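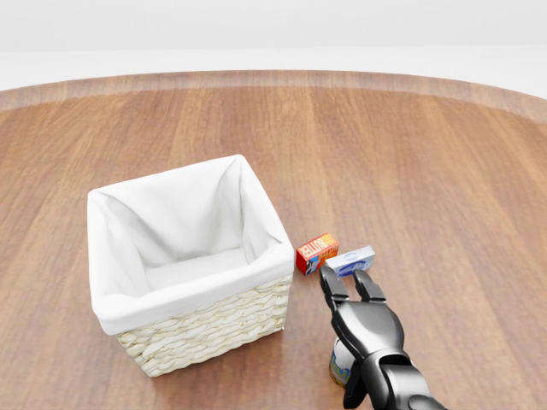

Issue 7 | Home & Table

The Bread Goes Around

My grandmother had one rule about bread: it went on the table before anybody sat down, and it stayed there until the last person got up. She lived in Kemeys her whole life and I don't think she ever ate a dinner without it. So when I moved to Limbridge and started getting invited to places where the bread came out on a little plate, one slice each, I was kind of offended!

I've been thinking about this a lot lately (too much, my husband says) because I spent most of January learning to bake from Lleucu Wogan. She runs a tiny bakery in Hesivstead, up a hill that my car hates, and she lets a few people at a time come in on a Thursday and get in her way. We started at 4 in the morning. I am not a morning person. I drank a frightening amount of coffee and still put the salt in twice.

Lleucu makes a plain white roll that she's been fiddling with for nearly 7 years – a bit of potato in the dough, a long slow rise overnight, milk brushed on top. She won't sell them by the half dozen. You buy a basketful or you buy a loaf, and if you ask why, she tells you rolls are for company.

I loved that. At home I dug out a basket, lined it with a clean cloth and set it in reach of everybody, and dinner got louder. People lean across each other. Somebody asks for the butter, somebody else tears a roll and hands half of it over without being asked. My son, who normally gives us 2 minutes of his time, stayed to mop up his soup and told us a whole story about his bus driver.

A round table helps, I'll admit. Ours came from my aunt in Wavunberg and it wobbles, but you can get to everything from every seat.

My rolls still aren't as good as Lleucu's. They come out flat on one side and I can't work out if it's my oven or me. I'm going back up the hill next month to ask her, and this time I'm bringing my own coffee.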